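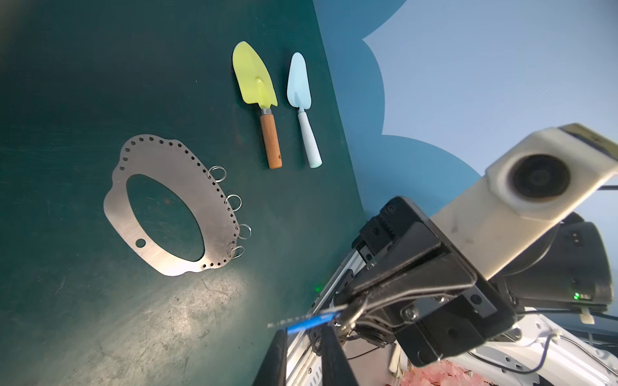
View from the wrist camera: the ring plate and two trowels on the bench.

Kuner hand-guiding kit, for teaching a two-armed robot by remote control

I've been selling the Kuner kit for a while now and I still use one myself most weeks, so this page is half sales pitch and half notes from my own bench. The idea is simple enough. You hold a pair of light handles, the robot's arms copy you, and everything you do gets recorded with the pictures from the wrist cameras. Do the job enough times and you've got something to train on!

The job I keep going back to is the ring plate. It's a flat steel plate with a wavy edge and a big oval hole in the middle, and a row of small holes curving along the top and right. Split key rings hang from the holes on the right. Anyone who has ever broken a nail putting a key on a ring will know why I like it as a test (if your handles feel vague, you'll find out on the first ring). The little garden trowels are for when I want something easier to grab: one has a wooden handle, the other a rounded pale blue one, and they want quite different grips.

What comes in the box
2 guide handles, left and right, with finger triggers
2 wrist camera mounts with screws
Foot pedal for start and stop
Power supply and leads
Printed set-up sheet

The robot isn't included, sorry, and neither are the trowels.

Setting up
Clamp the handles at elbow height, plug in the pedal, then line the handles up with the arms before you switch following on. Please don't skip the lining up. I did once and the left arm went for my tea. Watch out for glare as well. A shiny bench under a bright lamp leaves a big white patch in the wrist view, and thin steel rings can get lost in it, so move the lamp or put a mat down.

I'd record 10 goes at a new job, stop, and watch them all back before doing any more. You'll spot your own bad habits straight away. Mine was hovering.

Grażyna Tokarz at Peltska wrote to ask if the triggers could be made lighter for smaller hands. They can! Softer springs are now an option, just say so when you order.

Fits: Phelan and Dumetov arms with the standard wrist plate. For anything else, send me a drawing of the wrist first.

Order code: 1884
In stock. The next batch after this one is due in March.

Page updated February 20, 2019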